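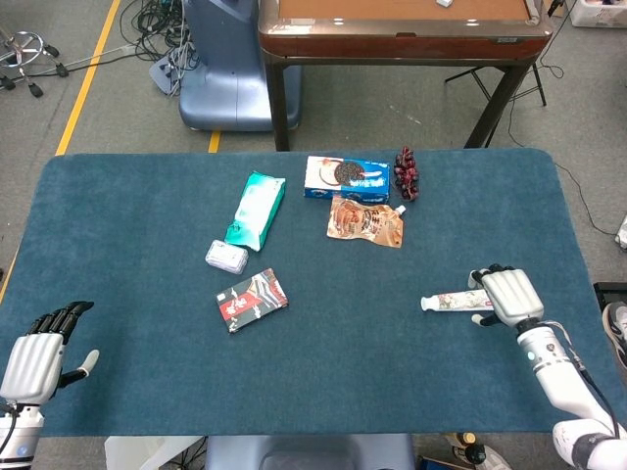

Poste de manipulation à deux bras : un tube de dentifrice tenu par la main droite, des produits emballés sur le tapis. Photo Lumov

Lumov ouvre en avril les commandes de ses postes à deux bras destinés à la préparation de commandes

Lumov, intégrateur d'équipements de préparation de commandes, annonce l'ouverture des réservations pour ses postes de manipulation à deux bras. Les premières livraisons iront aux entrepôts de Juston et de Grewal, qui traitent des articles d'épicerie et d'hygiène à l'unité.

Le poste est proposé à l'achat ou en location sur 3 ans. La location comprend l'installation, la maintenance et le remplacement des mains. À l'achat, ces prestations font l'objet d'un contrat séparé, renouvelable chaque année. Les reprises de matériel ancien sont étudiées au cas par cas.

Avant toute commande ferme, Lumov demande au client une liste de 200 références représentatives de son stock : boîtes rigides, sachets souples, tubes, petits paquets. Les essais de prise sont réalisés dans l'atelier de Lumov et donnent lieu à un rapport remis au client, avec les références acceptées, celles à revoir et celles qui restent en préparation manuelle.

« Beaucoup d'acheteurs budgètent les bras et oublient le reste - les raccordements, la formation, les semaines où l'ancienne ligne tourne encore en parallèle. Nous chiffrons tout cela dans le premier devis », indique Yogesh Goel, directeur commercial de Lumov.

Le carnet de production est fixé à 40 postes pour la première série. Les clients qui souhaitent inscrire la dépense au budget de l'exercice suivant peuvent réserver un créneau de fabrication sans acompte. La réservation devient caduque si la liste de références n'est pas transmise dans les délais prévus au devis.

Le financement en location est assuré par Norunov, partenaire de Lumov pour l'ensemble de sa gamme. Les dossiers sont déposés en même temps que la demande de devis, auprès du service commercial de Lumov.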